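The Orange Year

My grandmother owned one bright thing in her life that I know of, and she wore it until the elbows went. I have been thinking about her a lot this May, what with the closets open and everything I own in piles on the bed, and about how a color can get hold of you when you aren't paying attention.

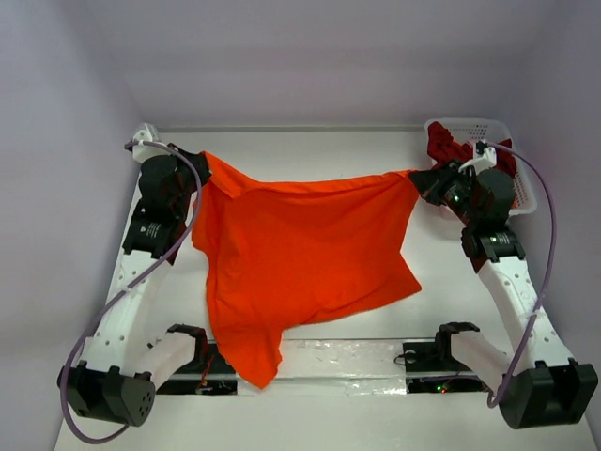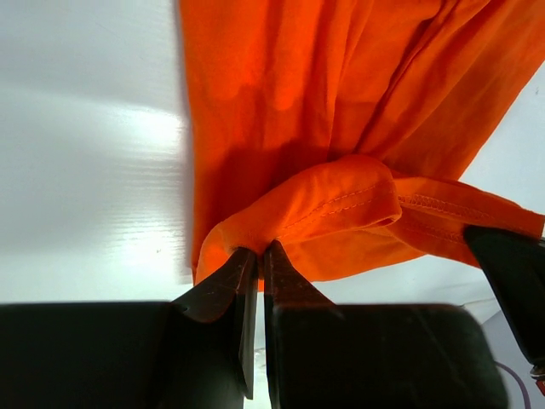
Orange, twice over.

692 words? No, fewer. A 2 minute read

I should start by saying that I was a navy blue person for most of my adult life. Navy coat, navy sweaters, a navy couch that showed every hair the cat ever dropped. When I moved to Jallstead I painted the kitchen a color called Harbor Slate (navy, more or less, with a bit of milk in it) and my friend Marichka walked in with a casserole and asked me if someone had died.

She wasn't being mean! She grew up in an apartment where every door was a different color, and she thinks of a white wall as a thing you haven't gotten to yet. So that spring she gave me a scarf, orange as a traffic cone, and made me promise to wear it to the market. I wore it once, felt like a lighthouse, and put it in a drawer.

What changed my mind was the bus. I rode the 33 to work all that winter, and it was dark both ways, and one morning I pulled out the scarf only for the reason that my good one was in the wash. The driver said good morning to me. He had never said good morning to me. Then Selim at the front desk told me I looked well, and I'd had maybe four hours of sleep, so I knew it had to be the scarf.

After that I went a little overboard. I bought an orange teapot from Başaran, the housewares place by the post office, and orange pillowcases I have since come to regret, as they make you look feverish in the mirror first thing. I bought a raincoat. My sister Melahat took one look at it and offered to walk on the other side of the street, and then asked where I got it.

The kitchen is still Harbor Slate, by the way. I priced out repainting it and the estimate came to $252 before brushes, and anyway the teapot looks wonderful against it. You need something dark for the orange to sit on, I think. Marichka disagrees and has left three paint chips on my fridge, one of them a yellow I can't even look at before coffee.

As for the closet, the navy sweaters are mostly going. I'm keeping the one with the wooden buttons and the long one for sick days. The scarf has a pulled thread now near one end, and I've been meaning to fix it, but it's been warm and I keep wearing it anyway.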